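Room and seating check, Kiltmont unit
Oct 28, 2024
Form 3858, rev. 3

Covers the rolling office chair, the desk, the washing machine and the floor between them. Last sheet was all ticks, which I don't believe.

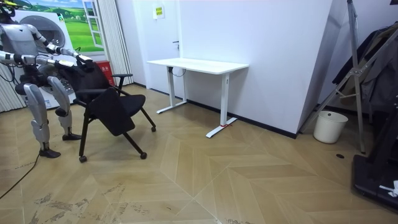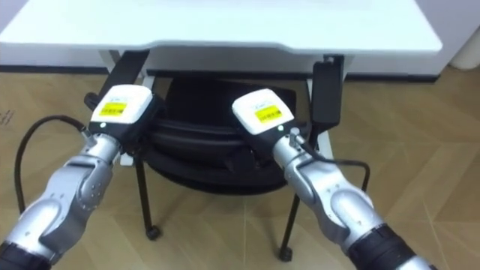

1. Casters roll and lock into stem: OK. Push it 20 times before you sign, once proves nothing.

2. Armrests tight: NOT CHECKED. Previous sheet says "fine." Fine by whose wrench?

3. Seat padding and stitching: OK for now. Look again in November.

4. Weight rating: UNCONFIRMED. Suominen quotes 300 lb. I want to see the label under the seat, and so far I haven't.

5. Chair parks under desk without scraping: OK if you go slowly.

6. Cables clear of walking path: FAIL. "We step over them" is not a control.

7. Washer door opens fully with chair out: PASS, barely. Sivthorpe's floor plan claims plenty of room. Measure it yourself.

8. Curtains clear of casters: WATCH. They reach the floor.

Open: items 2, 4, 6. Do not close on a phone call.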